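Ticket: Skomier two-arm cell, policy stalls before second grasp
Opened by: Zerrin Tatlı
Assigned to: Hacer Tokgöz
Project: Rereck
Status: Closed
Last edit: April 11, 2024

Zerrin's original report:
Sort task on the Skomier cell. The left arm gets to its pre-grasp pose and just hangs there until the episode times out. The right arm keeps working. It only happens with the new checkpoint, the old one is fine (slow, but fine). Logs are in the Rereck folder under stall_left. Help please!

Hacer's notes, newest at the bottom:

OK, picking this up. I pulled the logs and it's just like Zerrin says. Out of 153 rollouts with the new checkpoint, 14 end in a stall, and every single one is the left arm. Gripper pointed down, joints holding position, no faults from the drivers. So the arm isn't refusing to move, the policy is telling it to stay put. That's a relief in a way, I really didn't want to take that shoulder joint apart again.

First guess was latency. We moved inference over to the Ekcombe server when we started this checkpoint, so I figured the left arm's chunks were showing up late and getting thrown out. Ran it locally for an afternoon. Same stall, same pose. I put it back on Ekcombe and crossed that one off.

Second guess was the action normalization. The new training set is 1,000 demos and the stats get computed over both arms together, and I had a whole theory about the right arm's bigger motions squashing the left arm's small ones. Recomputed per arm, retrained the head only. It made the motion a bit smoother (nice, keeping it!) but it still stalled.

So then I quit guessing and sat down to watch the demos, which I should've done on day one. We've been running the cluttered layout for this, with the fruit, the cans, the cutting board and all the rest of it out at once, and the two arms working from opposite sides. 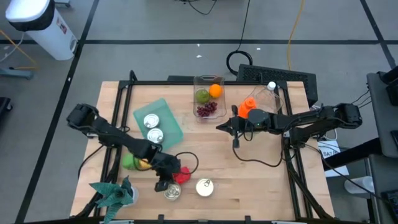

What I noticed is how often the person driving lets one arm sit while the other one does something. Makes total sense if you've ever teleoperated two arms, you only have so much attention. You park the left, you do your thing with the right, then you come back. But the left arm's part of the recording is then a long run of identical actions, and the policy learns that "I'm in this pose" means "stay in this pose." It has no history input, so once it's parked it has no idea how long it's been parked.

The old checkpoint was trained with the idle filter from Yurt, our preprocessing package. I checked the config for the new one and the filter was on, but set to drop a step only when BOTH arms are still. One arm idle goes straight through. The default changed in the July cleanup and I missed it - my fault, I reviewed that merge.

Fix, in case anybody hits this again:

1. In the Yurt config, set idle_mode to per_arm.
2. Set the loss mask so idle steps on one arm don't count for that arm. Don't delete the steps! If you delete them the other arm's trajectory gets holes in it and goes jumpy.
3. Leave the last 3 idle steps before motion starts unmasked. I tried masking all of them and the arm started lurching out of park.
4. Recompute the stats, retrain from the same seed.

Reran the full 153 with the same start layouts. No stalls on the left. One on the right, where the gripper closed next to a can and then waited, but that looks like a missed grasp to me and I've opened a separate ticket for it.

Zerrin, could you run your own batch before I merge? You set up messier tables than I do.

Zerrin:
Ran it, no stalls over here either. The left arm does hesitate a little on its way out of park, but it goes. Fine by me to merge.

Hacer:
Merged. I'm also adding a warning to Yurt that prints the idle fraction for each arm when you build a dataset, so the number is right there next time. Closing this one.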